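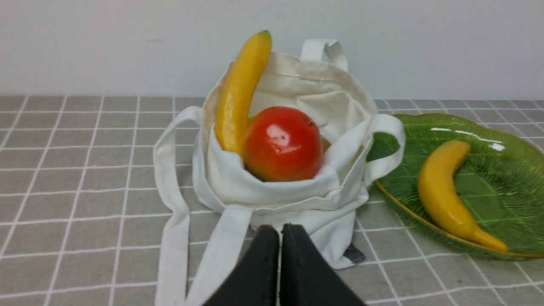 News > Newsletter > Research Updates

Automation and Learning Systems

The Mornstead Institute has begun the second round of its household handling program, carried out jointly with Yammine. The round opened on September 3, 2024, and is directed by Ruba Akl. Its purpose is to gather demonstrations from which the Stetiteo learning system will be trained to move produce between a cloth bag and a plate.

Each demonstration is led by an operator and recorded from the wrist and from a wider viewpoint. The target for the round is 141 accepted demonstrations. Operators have completed 26 to date, of which 18 have passed review. The remainder were set aside for gaps in the recording and will be repeated.

The choice of items follows from the first round, held in April, which used only rigid boxes. A soft bag takes a different shape each time it is handled, and its straps can lie across the item to be reached. Bananas and rounder produce also call for different grips. The green plate, with its ribbed surface and gold edge, adds reflections that the earlier material lacked.
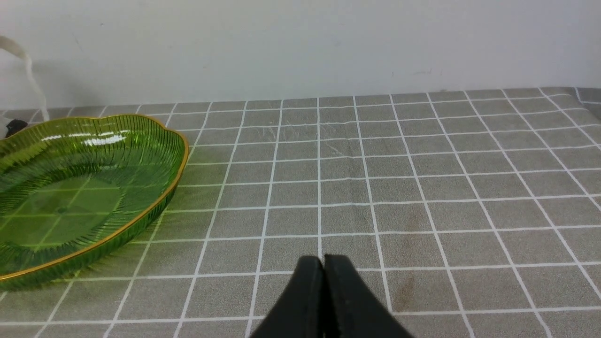
Guidance for Operators

Operators are asked to observe the following points during the current round. The fingers should be closed before a recording is started. The bag should be set down by hand and its straps left as they fall. Bananas should be approached slowly, and any item that has been bruised should be replaced before the next attempt.

Changes in the position of the plate are welcome and should be entered in the session log.
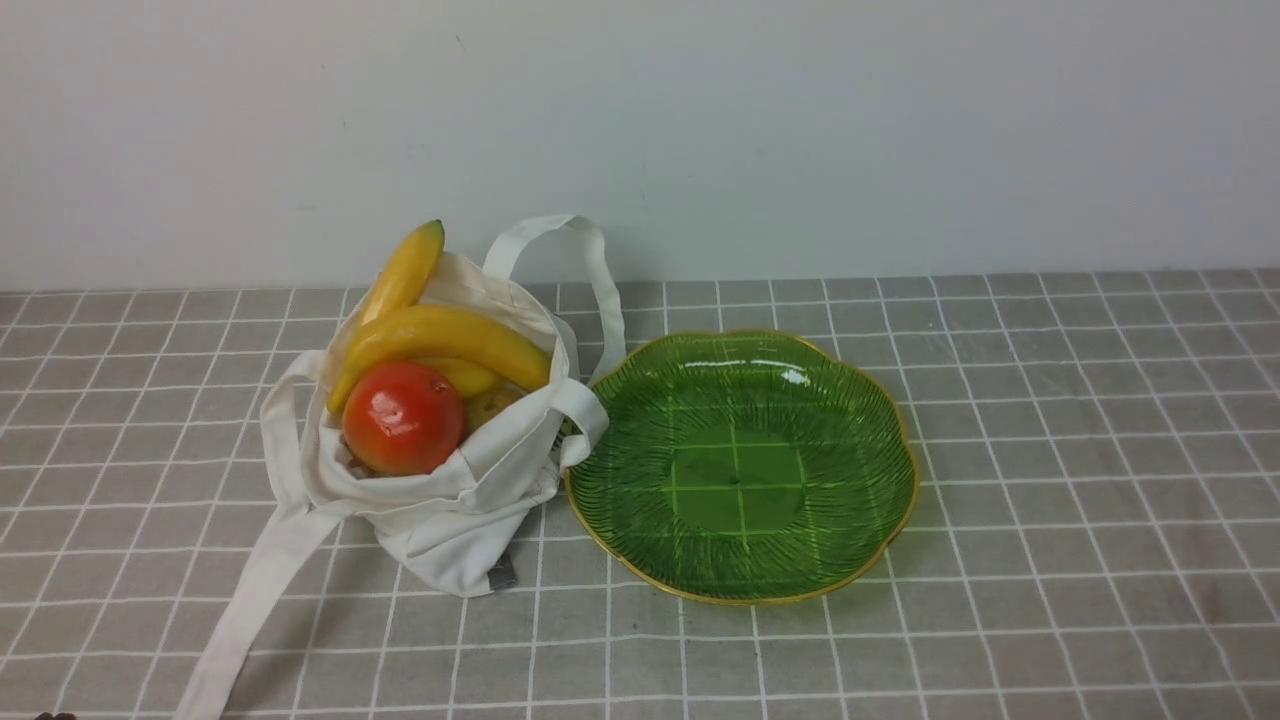 Labels are entered in Flotora on the same day by a person other than the operator. An item partly hidden by cloth or by other produce is to be labeled only when the reviewer can identify it with confidence; otherwise the general label "produce" applies. Questions about labeling should be directed to Ruba Akl through the program office.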